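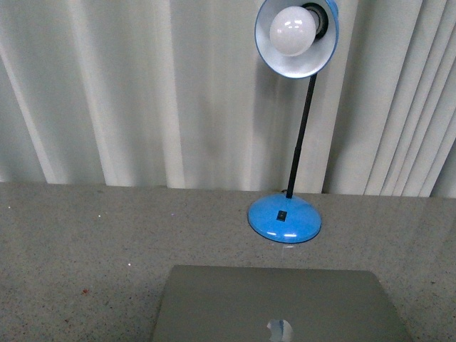
Buscamos gente para grabar demostraciones (y no, no hace falta saber de robots)

Hola, soy Orlando Sánchez y llevo la parte de recogida de datos en Hiretti. Estamos montando el segundo grupo de operadores para Cirkumholm, nuestro proyecto de aprendizaje por imitación, y me han dejado escribir el anuncio a mi manera, así que allá voy.

El trabajo consiste en manejar un brazo a distancia y hacer con él tareas de casa y de oficina, una y otra vez, mientras el sistema lo graba todo: las cámaras, la posición de las articulaciones, la apertura de la pinza. Pulsar interruptores, apartar un cable, acercarse a un portátil cerrado sin darle un golpe, orientar la pantalla de una lámpara. Cada intento es un episodio, y con muchos episodios entrenamos el modelo. Suena repetitivo y lo es, no os voy a engañar, pero tiene un punto de videojuego que engancha (a mí me pasó, y venía de dar clases de guitarra).

Lo que más me cuesta explicar en las entrevistas es que no queremos movimientos perfectos. Queremos movimientos claros. Si te acercas a la base de la lámpara, ves que vas torcido y corriges, estupendo, ¡ese episodio nos vale! Lo que nos hace polvo son los parones largos a mitad de camino, o cambiar de idea tres veces sin soltar el mando. Para los interruptores pequeños hay que afinar bastante, porque la pinza es grande al lado de lo que tiene que tocar y desde la cámara de la muñeca las distancias engañan. 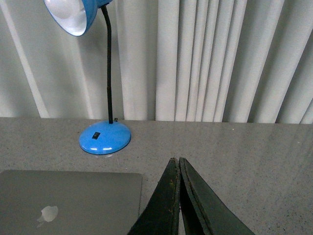 También te tocará poner etiquetas. Al terminar cada episodio escribes una frase corta con lo que has hecho, en español y con palabras normales («acerco la pinza a la lámpara azul», por ejemplo), y marcas si ha salido, si ha salido a medias o si hay que tirarlo. Tirar episodios está bien visto. De verdad, prefiero una tarde floja con etiquetas honradas a una carpeta llena de cosas dudosas que luego tiene que repasar Su-bin.

Su-bin Pyo es quien entrena los modelos y quien os contará qué falta cada semana: más ángulos, otra luz, los objetos cambiados de sitio. Marama Rakena se encarga de la formación, que dura 2 jornadas y se paga igual que el resto. En el equipo usamos Urum, nuestro programa de teleoperación, que tiene sus manías y se aprende en una mañana.

Qué ofrecemos

Tenemos 5 plazas a media jornada, en turno de mañana o de tarde, con contrato hasta junio y posibilidad de seguir. El objetivo del grupo son más de 600 episodios válidos por tarea, repartidos entre todos, sin cupos individuales ni primas por velocidad (las probamos con el primer grupo y los datos salieron fatal, todo a tirones). Hay descansos cada hora, obligatorios, y café decente.

Qué pedimos

Ser mayor de edad, poder venir en persona a la nave de Ormsby, buen pulso y paciencia. Hace falta ver bien de cerca, con gafas o lentillas sin problema. Si eres zurdo, avísanos y te preparamos el puesto con el mando al otro lado. La experiencia con drones, máquinas de coser, consolas o excavadoras nos encanta, pero no puntúa.

Una cosa sobre privacidad, que siempre sale: se graban los movimientos del brazo y lo que ven sus cámaras. Tu voz no se recoge, y los episodios se guardan con un código en lugar de tu nombre. El documento completo te lo damos antes de firmar nada, y te lo puedes llevar a casa para leerlo con calma.

Cómo apuntarse

Rellena el formulario de esta misma página y cuéntanos en unas líneas algo que hagas con las manos y que te guste. Lo que sea: encuadernar, arreglar bicis, hacer empanadillas. No hace falta carta de presentación. Las pruebas son en febrero, duran 78 minutos contando la charla y te sientas al mando desde el principio. Karim Qaisi te escribirá con la hora y las indicaciones para aparcar, que tienen su miga: entra por la puerta de atrás, la de delante da al almacén y allí no se oye el timbre.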